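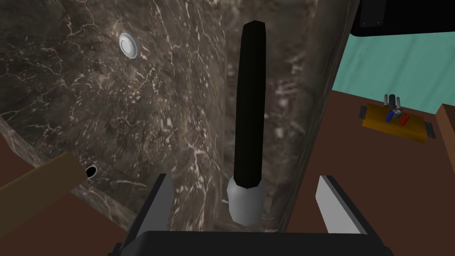
Teleop station check before each demo block, sim side, Arngate build. Go down the list, initial it, leave comments where something was off. Start pose first – fingers open, handle standing between them, clear gap before anybody touches the controller. Don't start with the gripper closed, the replay tool throws those demos out. Marble texture on, teal wall loaded, tray with the small tools back on the tabletop. If any of that is missing you have the old scene, reload.

Date: August 11, 2023
Station: Skernar 3

1. Controller charged, wrist strap on – OK
2. E-stop key mapped and tested – OK. Test it in sim AND on the real arm, two different keys still
3. Gripper open/close follows the trigger – OK, slight lag on close
4. Wrist view live, not frozen – OK after restart
5. Scene seed matches the sheet – FAIL first try, had last block's seed. Fixed
6. Recording light comes on with the first motion – OK
7. Disk space for the full block – low. Moved April demos to the Grernow drive

Comments
Lag on item 3 is worse when Bouzid viewer is open. Close it before recording, dont just minimize.
Redid 4 demos, operator bumped the handle on approach and kept going. Bumped = discard, start over, no saving it halfway.
Slow down for the last bit before the grasp. Fast approaches look fine on playback but the policy copies the jerk.
Break after 6 good ones. Was skipped today, please dont.
Item 2 needs one key for both, asked agian.

Cleared for demos: yes, with item 7 open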